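The one-clear-table theory, tested

I have been reading tidying advice again, which I do about twice a year and always regret. The latest was a piece shared on the Skeltlow residents' page, all about the "landing surface". The idea is that every home has one flat place where things get put down, and if you keep that place clear the rest of the house follows. It had over 100 comments underneath, nearly all of them grateful. I was not grateful, but I did have a table.

The table in question is the blue one in the back room. I bought it second-hand from Mulder, the office clearance place out past the ring road, and the top is a very bright blue that I liked more in the warehouse than I do now. It was meant to be for mending things. In practice it gets whatever comes through the door and hasn't been given a home.

The article says to start by dealing with boxes. Flatten them, recycle them, breathe out. Fine in principle. I'd like the writer to come round and tell me which ones. Half of the boxes on that table are being kept for returns, and the one time I flattened a box early the seller refused to take the thing back without its original packaging. That was 94 pounds I didn't see again. So the boxes stay, and I won't be told they are an emotional problem.

Then there's the rule about categories. You are supposed to put like with like, and anything that doesn't belong to a category is "clutter by definition". I tried this one evening in October with a mug of tea and some goodwill. Cables were easy enough, as cables are always a category. After that it got silly. What is the family name for a bottle of something red, a flat round disc and a crumpled purple bag?

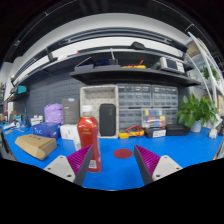

The table at about teatime, bottle in pride of place.

I do accept that the sauce-coloured bottle has no business being among the electronics. It's the sort of thing that should be in a kitchen, and I can't mount a defence. But look at the left-hand side and it's mostly packaging: the brown cardboard one, the dark blue one marked "nuc", the white ones, and the tall grey one standing up at the back. The article would call that visual noise. I'd call it a row of boxes.

The white cables at the far end are worse, I'll give them that. I have read that you should wind each one, tie it and label it. I did exactly this in the last flat, using a pack of Flusside cable ties, and spent the next year cutting the ties off again every time I needed a lead. Labels are no better. Mine all said "charger".

What bothers me more is the promise that goes with all this. Clear the table and you'll sleep better, cook more, ring your mother. I did clear it completely once, for 3 days, when we had the window replaced. I slept the same. The stuff went on the bed in the spare room, where it was harder to get at, and then it came back.

There is a book as well, naturally. The Baltesov Method, 228 pages, and the library copy has a tea ring on the cover. I got as far as the chapter on shelves. The advice was to put up more of them — I have a small dark one on the wall right above the mess, and it's holding a teal box, so I suppose that counts as progress.

I've decided to move the bottle and leave the rest until the return windows have run out. If anyone has actually kept a table clear for a whole winter, with people living in the house, do leave a comment. I'd want to know where you put the cables.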